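We use cookies to remember your settings. Accept

December 21, 2020
By Vilgot Viklund

Wanted: people who own too many sweaters and fold them badly, or well, we aren't snobs. Grimden is looking for 80 households to sort and fold clothes at home, on the bed, until the pile admits defeat.

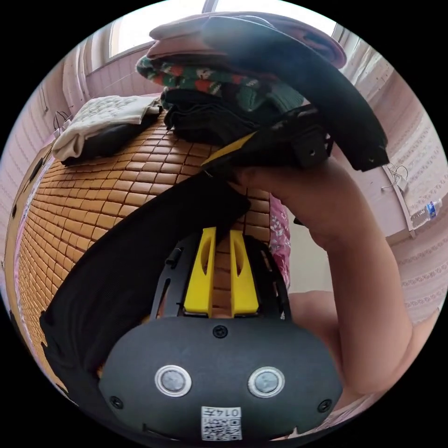

Sessions run until April and pay $200 each. Bring your own laundry. Fitted sheets are optional, as we'd like you to come back. Write to Vilgot at Grimden, room 557.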